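Notice to Staff of the Upper Floor

The notice was dated June 16, 2021, and it was posted beside the time clock at Sekiguchi House before the first shift arrived. It stated that the cleaning and room preparation duties of the Nornby building would be transferred to automated equipment in August. It stated further that employees of long standing would be invited to instruct the equipment, and that this work would be paid at the regular rate.

Ditte Kjærgaard read it twice and signed the sheet underneath. She had cleaned the building for eleven years.

Instruction was carried out under the rules of the Tirudon Company, which had supplied the system. Each task was to be performed by hand, from start to finish, with a marker cube worn on the back of each hand. The employee was asked to work at her usual pace and to refrain from speaking. The first task on the list was the fitting of the floor attachment to the vacuum wand. 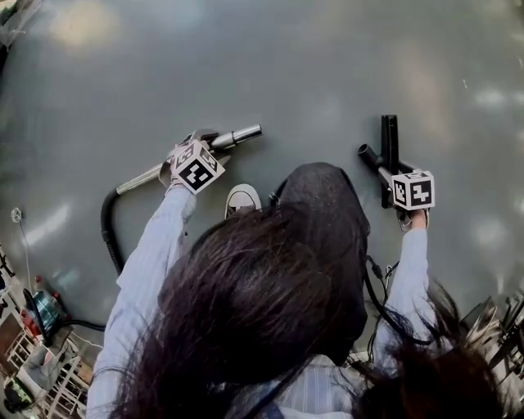
Malcolm Blackburn, the supervisor of records, entered every completed task in a register. By the end of the second week the register held 165 entries for the wand and the attachment alone. He informed the staff that the system required 226.

"It is the same each time," one of the cleaners told him.

"The company has found that it is not," Mr. Blackburn replied, and he wrote down her remark in the column provided.

It was observed during this period that the employees had begun to watch their own hands. A woman who had fitted the attachment without thought for years now hesitated over it. She asked whether she should do it the correct way or the way she did it. The question was forwarded to Tirudon, and the reply, received nine days later, was that either would be acceptable.

For the second stage the employees were issued hand-held grippers, to be used in place of the fingers.

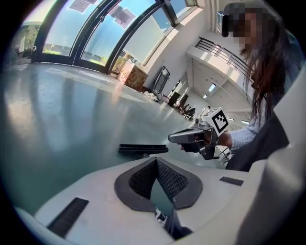

Second stage: work with the hand-held grippers at the wide table.

The grippers were slower. Mr. Blackburn recorded this also. In the evenings the staff compared sore wrists and spoke of the Branance plant, where 84 positions had been reviewed and most of the holders had been moved to other duties.

In August the offers were distributed in plain envelopes. Ditte Kjærgaard was appointed Attendant to Equipment, Grade Two. Her duties were to be present while the floors were cleaned and to report any irregularity.

On the first morning she stood at the foot of the stairs with a form on a clipboard. The machine took up the attachment, turned it over once, and pressed it home with a small twist to the left. She knew the twist. She had made it since her first winter there, when the old fitting was cracked and would hold in no other manner.

The form had a space for irregularities. She considered it for some time, wrote "None," and followed the machine down the hall.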